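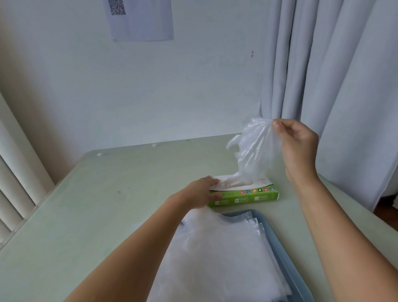
A thin plastic bag being drawn from a dispenser box.

Publish the arrest sheet, and publish what became of it

After the disturbance in Trivden in September, the police service issued one number: 93 arrests. It has been quoted ever since as a measure of the violence. An arrest figure measures police activity over a period. It records neither charges laid nor offences proved, and the release did not say how many people were let go without charge.

Of the 93, 16 were later committed for trial. That figure appeared in a court list and was never put out by the service. Both numbers are correct. Only the first has shaped the debate over new dispersal powers.
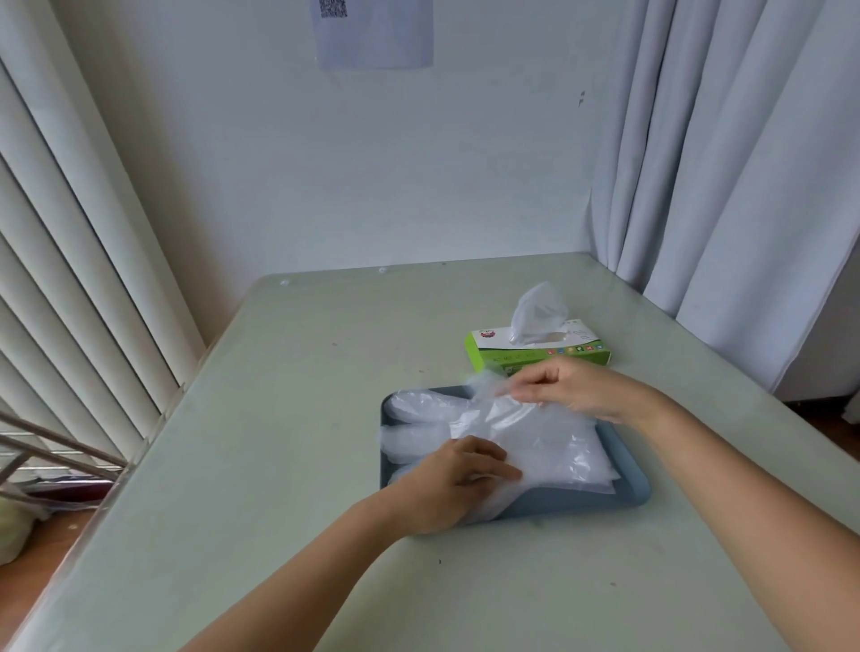 What a release should contain

Arrests should be reported by alleged offence, by location and by status at a fixed interval. Sikora, the neighbouring district, already does this on 2 pages. Its tables separate breach of the peace from assault - a distinction the Trivden release left out. A crowd of about 1000 can produce a large count of the former and very little of the latter.
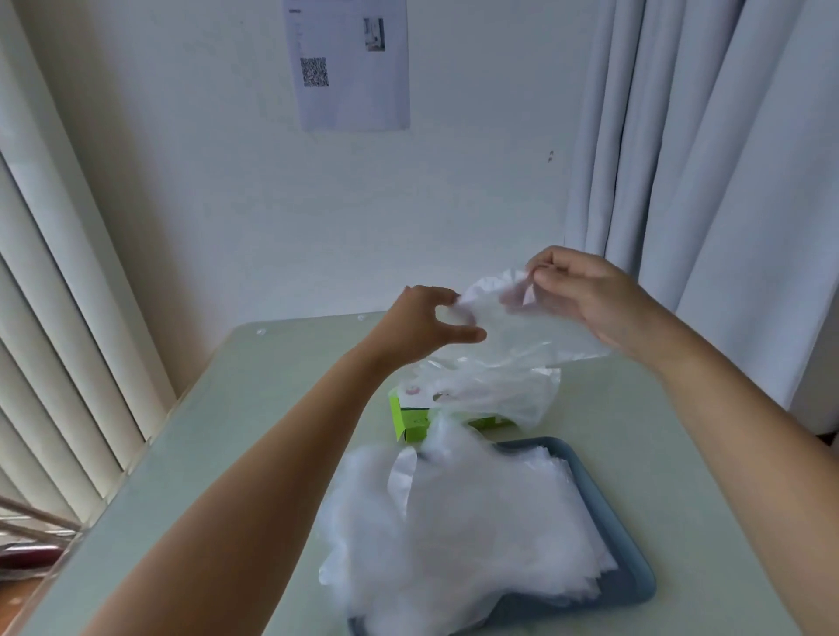 The objection on cost

The service argues that status reporting would burden its records unit. The data is already entered for the courts, so the extra labour is in extraction and checking. Privacy is a better objection, and aggregation answers most of it. Small cells can be suppressed, as they are in health reporting.

Council should defer the dispersal by-law until the revised figures are tabled.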